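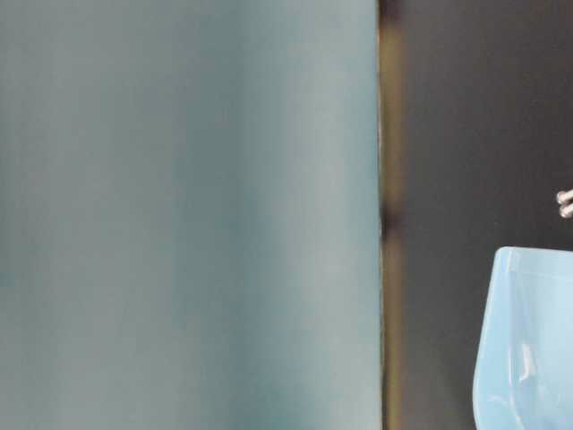
夹薄塑料手柄时簸箕前沿慢慢下垂，应该先加夹持力，还是先换指垫？

先换指垫。薄手柄受力后会变形，电流加上去，接触面积反而可能变小，前沿照样下垂。换完指垫，用原来的夹持电流复测一轮，再决定要不要动控制器参数。

工单 1786
标题：左臂夹爪持簸箕时姿态漂移，Clasden 与 Drevby 指垫对比
提交：Lowri Harries
处理：Elis Penry
复核：Morfudd Ellis
状态：已解决，留一项待办
提交日期：2026年5月28日

分享 3　评论 17

现象

左臂夹住簸箕手柄后移到台面，簸箕底面贴台，开口朝右。保持阶段控制器报告的手指位置没有变化，末端位姿也没有变化，但簸箕绕手柄轴线缓慢转动，靠近操作员一侧的前角先翘起。翘起之后，金属小件会被刷子推到前沿底下，进不了斗。复位夹爪、重新上电、重新标定零位，现象都还在。

同一条臂夹刷子手柄没有这个问题，夹方形铝块也没有。

环境

控制器为 Cesteck，位置模式加电流上限。指垫出厂为 Clasden 平面垫。对照件为 Drevby 槽形垫，安装孔位相同，不用改支架。俯视相机和侧面固定相机都接在 Van Loon 采集盒上，两路时间戳由采集盒统一给出。测试期间右臂上电保持，不参与动作。

初步排查（Elis Penry）

先怀疑控制器。把保持阶段的电流曲线导出来看，进入保持后有一个小台阶，之后平直，没有掉电流，也没有触发温度降额。把电流上限调高一档，转动变慢，但手柄靠近斗体的细颈开始弯曲，松开后能恢复。再高一档没有试，怕压出白痕。

接着怀疑减速器回差。断电后用手轻推夹爪本体，晃动量和右臂没有可感觉到的差别。这一项排除。

最后看接触面。Clasden 平面垫与手柄侧面只在一条窄带上接触，手柄截面带弧度，等于夹在一条线上。刷毛碰到前沿时的横向力不大，力臂却是整个斗体的长度，线接触扛不住这个力矩。
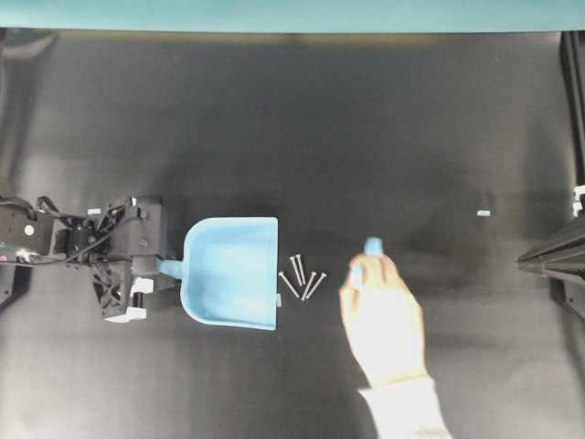 测试方法定为每种指垫各做 30 次。一次动作包括：夹取手柄，落到台面，静置，操作员手持刷子把金属小件扫进斗，抬起，放回。落台后的静置时间固定，由控制器计时，操作员听到提示音再开始扫。判定只看一条：扫的过程中前沿有没有离开台面。小件有没有全部进斗另外记录，不参与判定，因为这一项受扫法影响太大，Lowri 和 Armindo Veloso 两个人扫出来的结果就不一样。

夹取点也固定。手柄根部贴胶带做记号，夹爪中线对准记号再闭合。头几次没有做记号，数据作废，不计入下面的结果。

结果

Clasden 平面垫：30 次中有 17 次前沿离台。
Drevby 槽形垫：30 次中有 3 次前沿离台。

两组的控制器参数完全相同，电流上限用原来那一档。槽形垫离台的几次都出现在夹取点偏向手柄末端的时候，槽没有完全包住手柄。

Armindo 提出可能是换垫以后操作员下手变轻了。为此他又单独做了一组，不告诉操作员装的是哪种垫，趋势没有变化。这组次数少，只作参考，没有并入上面的数字。
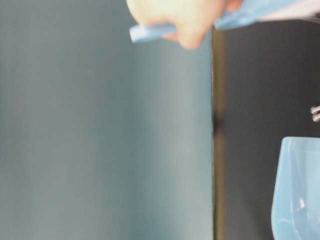
侧面相机的问题单独记一下，因为它差点让我们得出相反的结论。最初判定是在侧面画面里做的，视野里能用来看前沿的区域太小，手经过时自动曝光会跳，前后两段亮度不一致，前沿的阴影看着像抬起来了。后来改成以俯视画面为主，侧面画面只用来核对时刻。曝光和白平衡都改为手动锁定。

Van Loon 采集盒的设置页里，锁定曝光之后要再点一次保存，否则断电后恢复自动。这一条手册上写了，位置很靠后。另外，侧面相机的对焦锁在背板附近，近处的东西会糊，拿它看指垫磨损没有意义。看磨损请把指垫拆下来看。

Elis Kemeys 问能不能把侧面相机换成腕部相机。腕部走线目前已经绕过关节外侧，再加一根，转到极限位时会被拉紧。先解决走线再谈，本工单不处理。

处理步骤

断开夹爪供电，等控制器指示为空闲。
拆下 Clasden 平面垫，清理安装面上的残胶。
装 Drevby 槽形垫，槽口朝向与手柄轴线一致。两侧螺钉交替拧紧，先不要上满。
上电，空载闭合一次，看两侧垫面是否对齐，对齐后再上满。
重新标定零位。槽形垫比平面垫厚，不标定的话闭合位置会报超差。
夹住簸箕手柄落到台面，用手指轻拨前沿，确认不转，再跑程序。 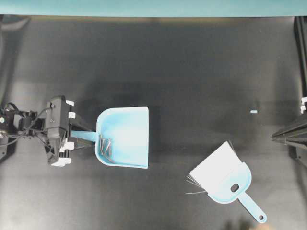
抬起阶段另有一处改动。原程序落台后直接竖直抬起，小件容易往前沿滑。现在先让斗体后倾一个小角度，停一下，再抬。这个动作只有槽形垫能做，平面垫在后倾时手柄会在指间转回去，等于没倾。后倾角写在程序的工具参数里，换别的簸箕要重新取值。

回退方法：换回平面垫后，必须同时把闭合位置和后倾角改回旧值。只改一项，控制器不报警，但夹持会偏松。

评论

Morfudd Ellis：复核通过。请把作废的那几次也留在目录里，文件名加标记，不要删。

Elis Penry：已加。

Lowri Harries：槽形垫夹刷子手柄行不行？刷子手柄比簸箕的窄。

Elis Penry：试过，能夹住，但手柄在槽里有间隙，刷头会左右晃。刷子建议继续用平面垫。两条臂分开配，左槽形，右平面，参数文件也分开存。

Elis Kemeys：参数文件名请带上指垫型号。上回两份文件同名，覆盖过一次。

Armindo Veloso：补一条，槽形垫用久了槽底会积灰，摩擦明显下降。我用干布擦，没有用酒精，不确定垫料耐不耐。

Morfudd Ellis：耐溶剂的事我去问 Drevby，有答复之前一律干擦。

待办

7月复测一次槽形垫，夹取点、静置时间和电流上限沿用本工单的设置，结果追加在本页。负责人 Armindo Veloso。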